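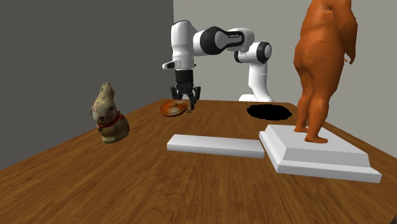
Xiomara Alcantara pays for a bench at Fiken, a shared workshop over a tire shop, and for most of the past year the bench has had a desktop computer on it and a cardboard box of motors under it. The arm she is building is called Grarnero. So far it exists mainly in a simulator.

She started in July with the metal. The first shoulder bracket took 19 evenings and bent the first time she hung a weight from it. A second one held, but the wiring had to be redone, and by then she had spent $597 and had nothing that moved. Another member suggested she work out the software first on a virtual arm.

She uses a small program called Skanano, which lets her put an arm at a wooden table and set things in front of it. Some are simple shapes. Others, like a bunny with a red ribbon or a lid with a knob on top, came out of a folder of free models. She doesn't fuss over what goes with what. A statue on a pedestal can tower over everything else on the table, and she leaves it there.

"I want it to deal with clutter," she says. "My real bench is worse."

Rigid objects were the easy part. With those she can pick a spot, bring the two fingers down and close them. Rope is harder, as any loop that gets pushed will drag the next one with it.
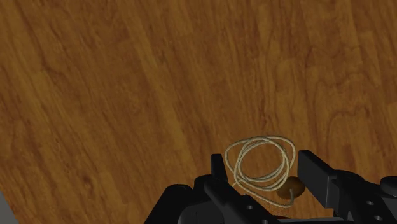 Alcantara has a notebook page for the rope work, with columns for finger opening, approach angle and what went wrong. She runs a test 15 times before she changes a setting. Some nights that is all she gets done before the workshop closes at 10.

The simulator has its limits. Her motors have slop in the gears that she hasn't modeled, and she expects the friction numbers to be off. She plans to measure both on the bench once the elbow is together.

The elbow is next. The bearings arrived last month and are still in their bags, and she has booked the drill press for two mornings to bore the housing.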